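Can a robot put the dinner things away yet? I went to Tollstead to find out

By Evie Tapley
May 2025

I've been promised a robot that does the dishes since I was about six, and I'm still standing at the sink every night. So when the people at Drustia asked if I'd like to come and see how their kitchen trials were going, I said yes before they'd finished the sentence.

Drustia rents the upstairs of the old wool store in Tollstead, next door to the tyre place. It's a small outfit (they've got one kettle between the lot of them) and what they do all day is try to get robot arms to tidy up after people. Clearing a table, sorting groceries, putting the lid back on things. The jobs my kids claim they didn't hear me ask for.

Jocelyn Hawthorne runs the trials. She started them in March with a list of 421 chores, gathered by asking people in Tollstead and out at Cundthorpe what they'd hand over first if they could. Laundry won by a mile. Ironing barely rated, and I suspect that's mostly down to people having given up on it.

"We started with the table because it's flat and it stays put," Jocelyn told me. "The laundry basket is another matter. I don't like to talk about the laundry basket."

The table job goes like this. There's a plate, there are vegetables, there's usually something bottle-shaped that rolls if you bump it, and the arm has to move one thing without sending the rest onto the floor. You or I would do it while talking on the phone. The arm does it at the speed of my nan looking for her glasses.

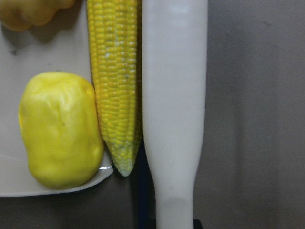
Close quarters on the tabletop: a yellow pepper and an ear of corn, side by side, with a white bottle shape next to the corn.

I'd assumed that the trouble would be soft things, or slippery things, or anything you could squash. Those do cause grief, apparently, but Hnat Pylypenko, who looks after the software side, reckons that neighbours are worse. Put one pepper alone in the middle of a table and the arm will pick it up nearly every time. Lean some corn against it and now the fingers have nowhere to go on that side. Then there's the colour. Yellow beside yellow, touching all the way down – where does one stop and the other start? I've never once had to think about that, and I've been making dinner for a good many years.

Hnat has logged 3,467 tries at the table job so far. Of those, 1,157 went well enough that he'd be happy to show his mother. I did the sum on the back of my parking ticket and it's one in three, give or take. He says the early weeks drag it down badly and that the recent runs are a lot better, but he wouldn't give me a separate number for those until he's got more of them, and I liked him for that.

I watched for most of the afternoon. The good runs are lovely! The arm comes down, has a bit of a hover, closes on the thing and up it goes, and I found myself clapping like I was at a school concert. The bad ones are harder to sit through. On one it got a fair grip on a vegetable, lifted it a little way, and let go again for no reason that anyone in the room could name. On another it stopped above the plate and stayed there until Hnat leaned over and reset it. He'd gone and made a coffee in the meantime.

The shop-floor side is further along. Glória Henriques manages the Mendes grocery in Cundthorpe, and she had one of the arms in her back room for a fortnight, moving packets from a crate to a tray. Same packets, same crate, same spot on the bench. She says it was slow but it kept going, and she could get on with the ordering while it worked. Would she have it back? "For packets, yes," she said. "For fruit and veg, ask me again next year. I've seen what it did to a nectarine."

Her staff were a bit wary to start with, which is fair enough. Glória told them straight out that it wasn't there to take anyone's shifts, and she says the night crew ended up leaving it the jobs they hated most. She'd still want a person within reach of the off switch, and she'd want it quieter.

Not everybody I spoke to is keen. Ronja Strand does home care visits around Tollstead, and she worries that folks will be sold something long before it's ready. Half of her clients would be thrilled to have a machine clear up after tea, she told me, but they can't be the ones who reset it when it gets stuck. "If I have to drive over to rescue the robot, I may as well wash the plate," she said. I put that to Jocelyn and she winced, and then said it was a reasonable thing to say and that they've had the same argument in the office.

So, can they do the chores yet? A few of them, slowly, with somebody standing by. The arm is better at it than I expected and a long way off what I'd let loose on my good plates. Drustia has 2 more rounds of table trials to get through before they try a sink with water in it, and Jocelyn has said I can come back for that one. I'll bring a towel.

Drustia is also after people who'd be willing to have their kitchen table measured for the next round. If you're in Tollstead or Cundthorpe, you can leave your name at the Mendes checkout and Glória will pass it along.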